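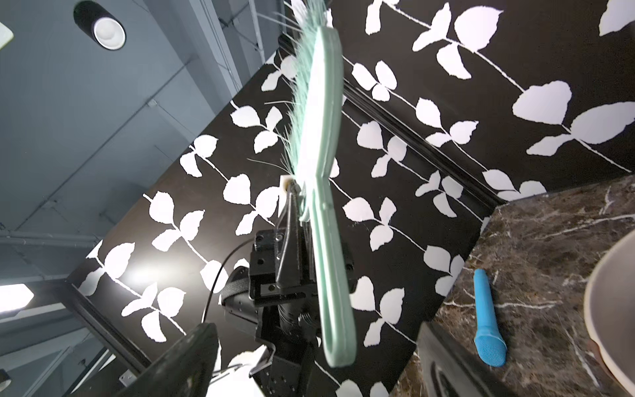 By Sabine Mühlbauer | Opinion | 2026-08-21

Home Listings Reviews Opinion Contact

Two sets a night is dying and I want it back.

I went to hear a quartet at the Lenz last month. One set, seventy-five minutes, no break, lights up, out. Good band. Very good band, the bass player in particular. And I walked to the car feeling like I'd been served a main course and had the plate taken while I was still chewing.

It used to be first set, break, second set. You came at eight, you heard the band figure out the room. Careful tempos, the tunes they'd played all month. Then twenty minutes of nothing. Musicians at the bar, somebody's aunt talking to the drummer. Then the second set, and the second set was where it happened. Anyone who's spent time in clubs knows this. The ballad goes slower. The tenor player stops being polite. A trumpet player from across town has shown up and is standing by the piano with his case open.

You can't get that in seventy-five minutes straight through. I've heard bands try. They play the first set, and then they play a little more of the first set.

I know the arguments. I've had them all yelled at me by people who run rooms, some of whom I like.

Argument one is money. Two seatings, two covers, turn the tables. The Lenz holds 475 with the balcony open and if they can sell it twice in a night then that's the rent and the band gets paid better too. Fine. I believe the numbers. But look at who's in the late seating. Half a house, some nights less, and the early crowd already went home with the idea that this is what a jazz show is — a thing about as long as a sitcom marathon, with a drink minimum.

Argument two is that audiences won't sit through a break any more. They look at their phones, they leave. Some do! Let them leave. The ones who stay are the ones you want for the second set anyway. A room that thins out a bit gets better. The sound changes. The band can see who is left and plays to them.
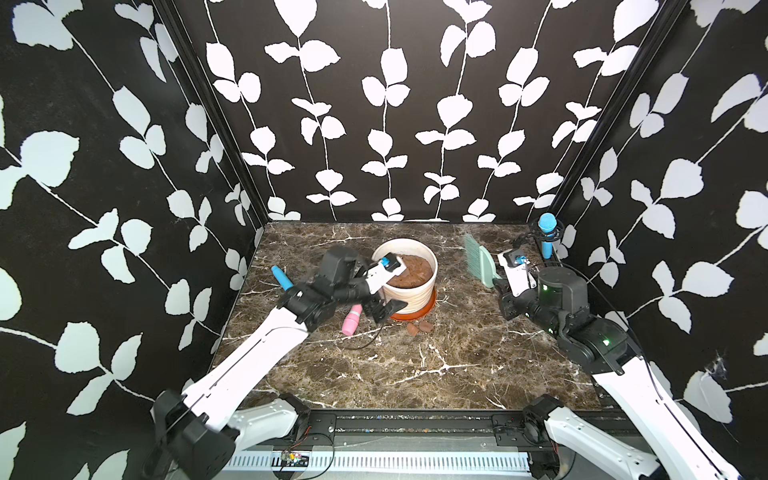

Argument three is the musicians prefer it. This one I take seriously and I asked. Got mixed answers. A pianist I trust told me two identical short sets for two different crowds is the most tiring work he does, because he has to pretend the first one didn't happen. Same opener, same joke about the drummer's car. A singer told me she loves it, she's home by eleven and her voice lasts the week. So okay. Singers get a pass. I'd give singers most things.

But for instrumental groups I think we are losing something and I don't think it comes back by itself. Younger players around here have hardly ever played a real second set. They write their shows as shows. Tight, sequenced, nothing wasted. I heard a sextet in January at Pralavham, all of them under thirty, and every tune was arranged to the last bar, lovely writing, and when the alto player got loose near the end of a blues you could see the others checking the clock on the back wall. He had maybe two more choruses in him. They took the head out. That was it, thank you, merch by the door.

I wanted to stand up and holler.
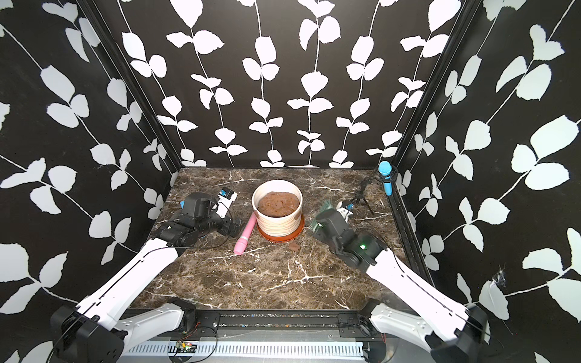 And festivals make it worse. Festivals taught everybody that fifty minutes is normal. The lawn at Finelano takes 2,000 people on a good evening and there are 3 stages and you spend the whole weekend walking away from somebody's best solo to get a spot for somebody else's first tune. I go every year, I'll go again. But thats a sampler. A club isn't supposed to be a sampler.

There's one place left in driving distance doing it the old way. Prakiditz, the back room, past the kitchen. One cover, you stay as long as you like, break whenever the leader feels like a break. The chairs are terrible. The piano has a sticky key up top that every pianist in town has learned to avoid. I was there a couple weeks back for a trio I'd already heard twice this summer and would have told you I knew what they did. First set, yes, I knew it. Second set they opened with a waltz I'd never heard, drummer on brushes the whole way, and it went on for what must of been fifteen minutes and not one person ordered anything.

So, what I'm asking for. Not every night. Clubs have bills. One night a week, pick your slowest, you're losing money on it already. One cover, two sets, a break long enough to get a drink and argue about the first set. Put it on the calendar as two sets so people know. Book a band that has the tunes for it. If the room's half empty by ten thirty, leave the lights down and let them play.

I'll come. I'll bring people. I'll even buy the nachos at the Lenz.

705 shares | 3 comments

Get our weekly gig list by email. Enter your address to subscribe. You can unsubscribe at any time.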